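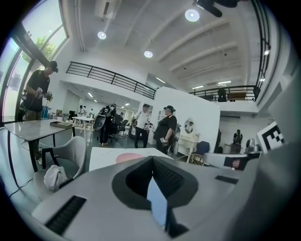

Anhang 1 zu Ticket 1449: Halle mit Marmortisch an der Fensterfront, weißer Schminktisch mit rundem Spiegel an der Trennwand

Ticket 1449 -- Raumausstattung Plalton
Gemeldet von: Saoirse Ní Bhriain
Bearbeitung: Conall Scanlon
Betreff: Marmortisch wackelt, Spiegel dreht sich weg
Status: teilweise gelöst

Meldung, 2019-09-18
Hallo Conall, erst mal: Die neue Aufteilung ist großartig! So viel Licht an der Glasfront, und der Blick ins Grüne macht richtig Laune. Zwei Sachen hätte ich aber. Der Marmortisch mit den schwarzen Beinen kippelt, sobald man sich aufstützt. Und der runde Spiegel auf dem Schminktisch neigt sich langsam nach vorn. Das weiße Tuch auf dem grauen Polsterstuhl bitte liegen lassen, das brauche ich noch.

Antwort Scanlon
Danke, freut mich sehr! Steht der Tisch auch schief, wenn das Holzkästchen runter ist? Und welcher Fuß hängt in der Luft?

Antwort Ní Bhriain
Kästchen weg, kippelt genauso. Es ist der Fuß zum Fenster hin, ein Bierdeckel passt locker drunter.

Protokoll Scanlon
Stellfuß herausgedreht, Wasserwaage in beide Richtungen aufgelegt. Steht bombenfest -- eine wunderschöne Platte übrigens! Spiegel: Klemmschraube am Gelenk nachgezogen, nach 30 Minuten wieder leicht geneigt. Gewinde ist ausgeleiert. Ersatzschraube bei Buckley bestellt, Teilenummer 241.

Antwort Ní Bhriain
Tisch ist perfekt, tausend Dank! Spiegel solange mit Filz unterlegt, hält prima.

Offen: Klemmschraube einbauen, sobald geliefert.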